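Home | Products | Hospitals | Training | Newsroom | Careers | Contact

PRESS RELEASE

Hikovness extends Skendari assisted suturing to operating room teams at Akande

Akande, 09/02/2018 - Hikovness has released version 3 of its Skendari control software for suturing with robotic instruments. The release moves several repetitive steps of stitching from manual control to supervised automation. The surgical department at Akande is the first site to adopt the software as part of its regular staff program, following an evaluation that closed in August.

Skendari runs on the surgeon console and on a second workstation used by the operating room nurse. It plans the spacing of stitches, proposes the needle path and carries out the thread pull to a preset tension. Each of these steps starts only when the surgeon presses and holds the foot pedal. Releasing the pedal stops motion and returns both instruments to manual control.

The evaluation recorded 1,742 stitches placed on training tissue. Spacing between neighboring stitches was logged for all of them, together with the tension setting and any manual takeover. The full log has been handed to the department and will be used to set local default values.

"The software does not decide where a wound is closed or with what material," said Veikko Ojala, product manager for Skendari at Hikovness. "Those entries are made by the surgeon before the first stitch. What we have automated is the part between the entries, and the operator can stop it at any point."

Changes in staff duties

The introduction of Skendari changes the division of work in the room. The assistant at the table no longer calls out thread length, as remaining length is calculated and shown on both workstations. Instrument exchange, needle counts and suture trimming remain manual. The count procedure is unchanged and is still signed by two people.

A new duty, motion supervision, is assigned to the nurse at the second workstation. The supervisor watches the planned path against the live view and holds a separate stop button. The duty rotates within a shift and may not be combined with circulating duties.

"We asked for the stop button to be independent of the console, and it is," said Kaisu Hirvonen, head operating room nurse at Akande. "The rotation was our second request. Watching a path for a long period is tiring in a different way from handling instruments, and the schedule has to allow for it."

No positions are removed under the agreement between the department and its staff. Forty staff members will complete the course before the end of the first contract period. The course consists of a console module, a supervision module and a takeover exercise in which automation is interrupted in the middle of a stitch. Surgeons in training must first complete the manual suturing curriculum, and Skendari is locked for their user accounts until this is registered.

"Manual skill is a condition for using the function," said Teemu Riihimäki, who is responsible for surgical training at Akande. "A person who takes over with a half-tied knot has to be able to finish it." 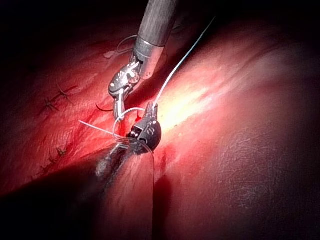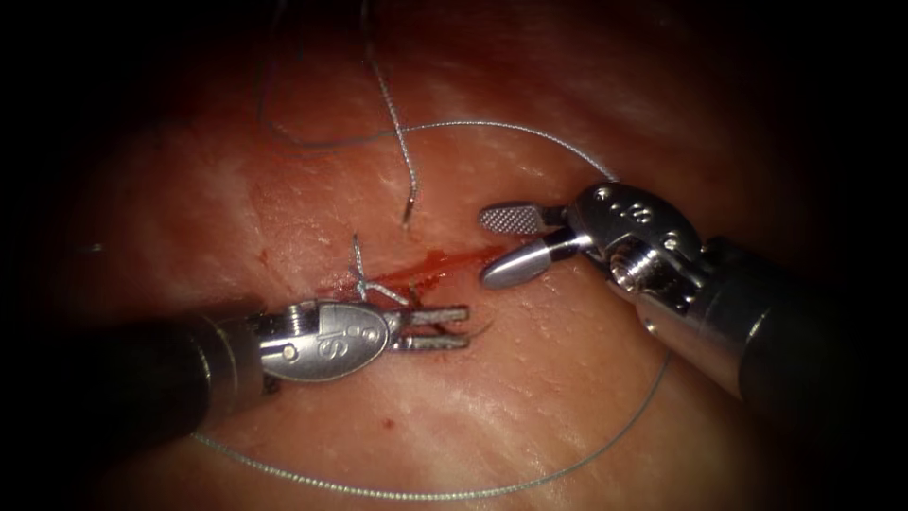
Robotic instruments and suture thread at the tissue surface.

Technical data

The controller checks thread tension 800 times per second. If the measured value leaves the permitted band, the pull is halted and the supervisor receives an audible signal. Event logs are stored locally for 3,000 hours of operation and can be exported by the department without involving the supplier. Patient identifiers are not written to the log.

Version 3 requires the Draseveo console interface and a workstation with two displays. Existing foot pedals can be kept. Installation includes a calibration of both arms, repeated at every scheduled service.

Availability

Skendari version 3 can be ordered now by departments with a current Hikovness service contract. Departments using version 2 will receive the supervision module at no charge; the tension control requires a new license. Course dates are set with each site.

Technical inquiries: Vilho Miettinen, Systems Engineering
Press inquiries: Paavo Honkanen, Communications

Contact | Copyright 2018 Hikovness. All rights reserved. | Back to top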